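Open Day Laundry Recordings: README

Last changed 5 November 2019

Summary

This folder contains the recordings from the open day of the Sorska workshop, where visitors could watch a two-armed robot working with laundry at a front-loading washing machine. The recordings were made during the demonstration, with visitors in the same room. Please keep this in mind when you compare them with the older Kuo recordings, which we made in the evening with the door closed.

The open day had 5 demonstrations. Two of them were stopped before the end, and we kept them in a separate folder named "stopped". We think they are useful also, but please do not mix them with the complete ones.

How the demonstration was done

An operator guided both arms from a desk behind the visitors. Rima Zein operated in the morning and Kedir Gebretsadik in the afternoon. Their styles are different. Rima moves slowly and makes a short stop before the hand enters the drum. Kedir prefers one long movement and corrects the position later. The operator's name is written in the notes file of every recording, so you can separate them if your method is sensitive to this.

The task was told to the visitors in one sentence: the clothes must go between the basket and the machine. The direction changed from one demonstration to the next, according to what the visitors asked for. The direction is also in the notes file.

What is in each folder

Video from the head camera
Video from the wrist cameras
Joint positions of both arms and both hands
notes.txt, written by the operator directly after the demonstration

The sound was removed, as many visitors were speaking and we did not ask them for permission.

Known problems

The clocks of the wrist cameras and the head camera were not started together. Ngọc Ngô wrote a small script, align.py, which corrects the difference. Run it first. In the stopped demonstrations the script can fail with the message "no common start", and then you must set the start by hand.

The light in the room was not controlled. Strong shadows of the arms and hands are present in part of the material. If you train a detector for cloth, check these parts separately.

Frames from the recordings
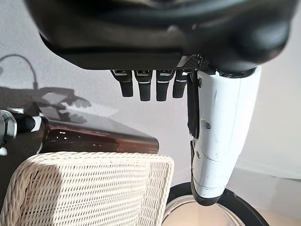
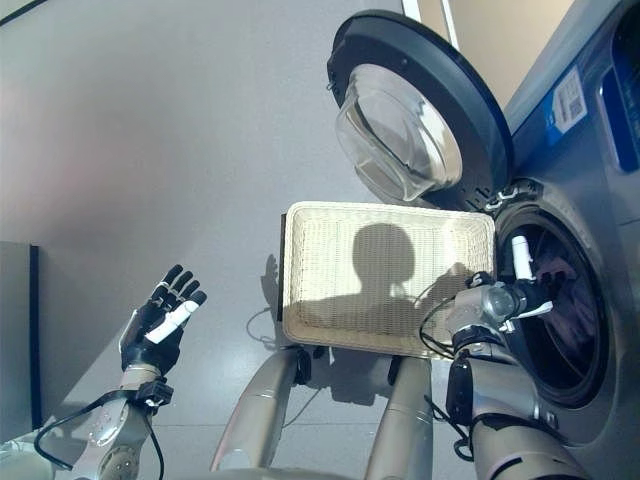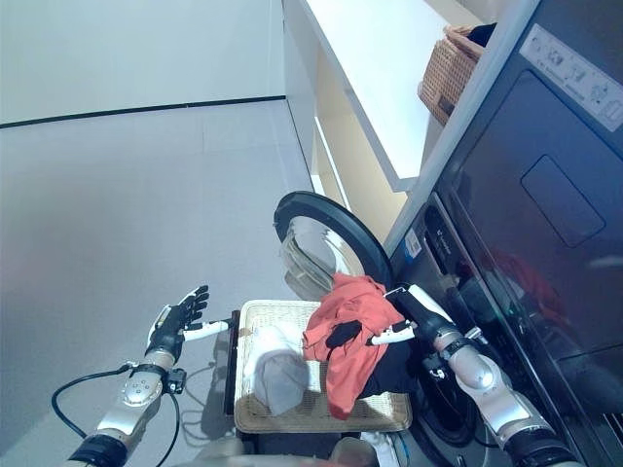 Gervásio Bittencourt wrote to us after reading the first version of this file that the direction of the task should be part of the folder name, as he opened seven notes files before he found a demonstration of unloading. We agree with him, and the names will be changed in the December version. He also asked if the stopped demonstrations could get a line with the reason for the stop. Kedir is adding these lines now.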